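Dundenance tax riot: how many were actually tried?
Posted 6/7/21 by millrace_ed

I'm writing up the Dundenance grain tax riot for our local history site and the numbers don't match. The parish book lists 91 men at the tollhouse. The court roll names 10 charged and 7 convicted. The Gimel pamphlet says all 91 went before the judge. Has anyone seen a second roll?

tollkeeper2
There isn't one. The Gimel pamphlet was written two generations later and copies its total straight from the parish book. I'd go with the court roll.
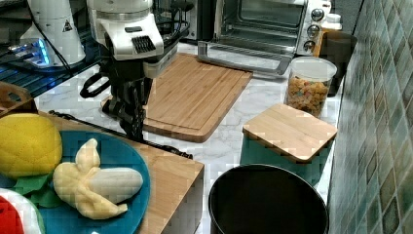

hatchet_lane
I don't agree that it should be thrown out. The Erbridge court sat on the same case and its papers were lost in a flood. Men from the east side would have gone there — the roll you have only covers the west.

tollkeeper2
Erbridge handled debt cases. It had no power to try a riot.

hatchet_lane
It did until the charter was changed, and that was after the riot. Look at the Suominen collection, box 2. There's a letter asking Erbridge to hold prisoners.

tollkeeper2
Holding them is one thing — trying them is another. I've read that letter and it doesn't mention a trial.

millrace_ed
Thanks both. I'll give the court roll numbers in the main text and put the Erbridge question in a note. Does the letter in box 2 have a date on it?

hatchet_lane
Only the month, June.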